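Oker Support – Event and Display Products
Ticket 1422
Product: Malinowski display vase, tall, and artificial stem assortment
Subject: Stems will not stay upright, leaves coming off when removed from the crate
Status: Solved
Opened: August 2018

Original request

We bought the mixed assortment of artificial stems and four of the tall Malinowski vases for our reception desks. The stems arrived fine. The problem started when we put the arrangements together. The roses lean out to one side as soon as they go in the vase, and within an hour the whole thing has turned so that the blooms face the wall. The hydrangeas do the same but slower.

The second problem is storage. We keep the stems in a plastic crate between events, and every time we pull them out a leaf or two comes off in the slots. I have pushed them back on, but some no longer grip.

What I have tried so far:

Turned the stems so the heads balance each other. Helps for a while.

Filled the bottom of the vase with glass beads. The beads shift and the stems go with them.

Taped the stems together at the bottom. This held, but it looks bad through the glass and the tape left a sticky patch on the green coating.

Please advise. We have another setup coming and I would like to stop redoing these every morning.

First reply from support

Thank you for the details. A few questions before we suggest anything.

Are the stems at their full length, or have you cut them? The roses in this assortment are supplied long, and in a vase with a wide mouth the weight of the head is a good way above the rim.

Are the leaf clusters in their original position? On the roses they slide. If they have moved up under the bloom, the stem gets heavier at the top and turns more easily.

What are you using to clean them? Some sprays make the coating slippery.

Please also lay everything out on a flat table and sort it by type before building again. It is much easier to see which stems are bent and which have lost leaves.

Customer update

The stems are uncut. I had not thought of that, as the product page does not mention cutting. No spray, only a dry brush.

I took everything out and spread it over a white table. A red rose held up by the stem shows the issue well enough: it is a large bloom with green leaves under it, a long stem below, and all the weight is at the top. One of the blue ones is by the crate for now, another is out on the table.

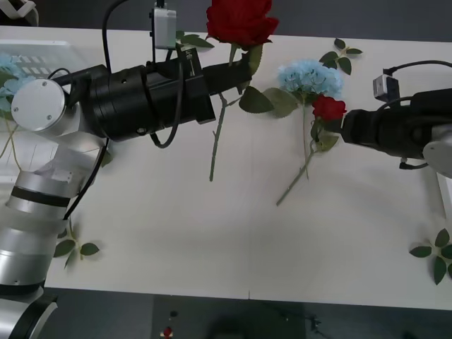
Nurnetti wrote that the same roses gave trouble in a hotel lobby, also in the tall vase, and that the cure was to cut them down and put a block of dry foam in the bottom. Beads went on top of the foam to hide it. The hydrangeas were left at full length there and set in the middle, with the roses leaning against them.

Second reply from support

We agree with the suggestion in the thread. The steps we recommend are these.

1. Cut the rose stems to 32 cm, measured from the base of the bloom. Use wire cutters. There is a steel wire inside the stem and it will ruin kitchen scissors.

2. Bend the last part of the stem into a small hook, up to 90 degrees. This stops it from turning in the foam.

3. Cut dry floral foam to fit the vase tightly. Wet foam crumbles under artificial stems and should not be used.

4. Put the hydrangeas in first, then the roses.

5. Slide the leaf clusters down to just above the rim.

For loose leaves, a drop of hot glue inside the collar is enough. Let it set before moving the stem. The Tumis clear sticks work on this coating. Do not use instant glue, as it turns the green coating white.

For storage, line the crate with a piece of cloth or thin cardboard so the leaves cannot catch in the slots. Lay the stems flat with all the heads at the same end. Lift them out from the heavy end and do not pull on the stem.

Customer update

I did one vase as a test before doing the rest. Cutting was easy with the right tool. I got the foam too loose the first time and had to cut a second block – it needs to be pushed in with some force. With the hook in place the roses have not turned since yesterday.

The glue worked on most of the leaves. Two of the collars were split and would not hold, so I put those stems at the back.

The sticky patch from the tape is still there. Is there anything that takes it off without damaging the coating?

Third reply from support

Warm water and a little dish soap on a soft cloth, then dry it right away. Avoid nail polish remover and anything with alcohol. If the patch is below the foam line, leave it alone.

We are sending replacement leaf clusters for the two split ones. They are the same green, but the supplier changed the shape slightly in February, so they may look a bit wider.

Customer update

Soap took most of it off. All four vases are done and in place. The crate is lined with an old tablecloth. You can close this.

Ticket closed by customer.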